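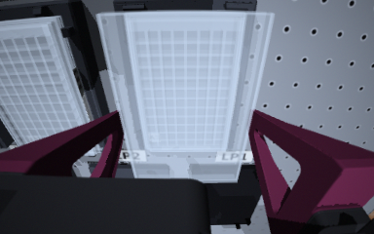
Last updated: Tuesday, 7:19 p.m.

I have supported Wotstead since I was small enough to be lifted over the turnstile, and in all that time I don't think I have ever refreshed a transfer page as often as I did this past week. My tea went cold more than once. My neighbor asked if I was waiting on news from the hospital, and I had to admit that no, I was waiting on news of a left back.

For anyone who doesn't follow us (and I know a few of you come here mostly for the soup recipes), the short version is that we have let our left back go to Travov and brought in a younger one from Grabner. He cost us less than we got, which pleased the accountants, and he is 19, which pleased me a good deal less when I first heard it. I like a defender with a few gray hairs.

But I have come around! I spent most of Saturday evening watching old Grabner matches on my laptop, with the sound down so as not to wake the house, and there is something lovely about the way he plays. He doesn't dive in. He waits, and he shuffles his feet, and he lets the winger get bored and pass it backward. Our last fellow — bless him, he gave us 100 games and I'll clap him when he comes back — would have been on his backside by the corner flag in the first minute.

Going forward I'm not so sure. His crosses tend to hit the first man, and when he cuts inside he has only the one idea, a long curling ball to the far post that our forwards are not really tall enough to do much with. Maybe the coaches see something there. Maybe we'll sign somebody tall. There was talk of a striker at Citum all through March, and then the talk just stopped, the way it does, and I still look for his name every morning while the toast is on.

What I'd like most is for people to be patient with the boy. I sat near a man last season who started groaning at our goalkeeper before the match had kicked off, and by the 60th minute he had worked his way through the whole back line and was starting on the ball kids. I've done my share of groaning too, I won't pretend otherwise, and my sister will tell you so if you give her half a chance. But a new player can hear it, especially on our side of the ground where the seats come right down to the touchline.

He has been given the number 6 shirt, which seems an odd one for a left back, and I have already had a long argument about it with my brother-in-law over the washing up. He thinks it means they want to play him in midfield. I think it was simply the one hanging on the peg.

First home game is against Grabner, of all teams. I'll be in my usual seat with the big flask, and if you spot me at halftime do come over and say hello.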